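Trulton Robotics Club

The Trulton Robotics Club is a student society at Tudstead College. It was founded by Nives Farina, a lecturer in engineering, and has 43 members drawn from the college's technical and design courses. The club meets during term and is open to students with no earlier experience of programming.

History

The club began as an evening class in basic electronics. Its first projects were line-following robots, built in pairs and raced each November for the Tseng Cup. The race is still held, with teams of up to seven students – new members are placed in a team with at least one second-year student.

Cloth handling project

The club's main project, Cloron, deals with the folding and sorting of fabric. It is led by Yolandi Visser and was paid for in its first year by a college grant of £3,382.

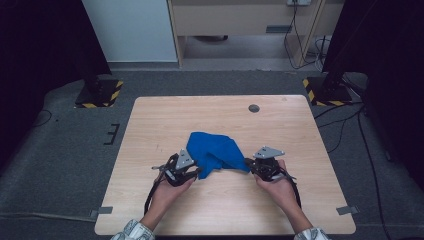 Cloron relies on demonstrations by students, who repeat short tasks with hand-held grippers until they can do them at a steady pace. Beginners start with a single piece of cloth on a bare table. A bright blue one, bunched up in the middle, is gripped at its left and right sides, with one black gripper in each hand, and drawn slightly taut between them. Students move on to shirts and towels after nine sessions.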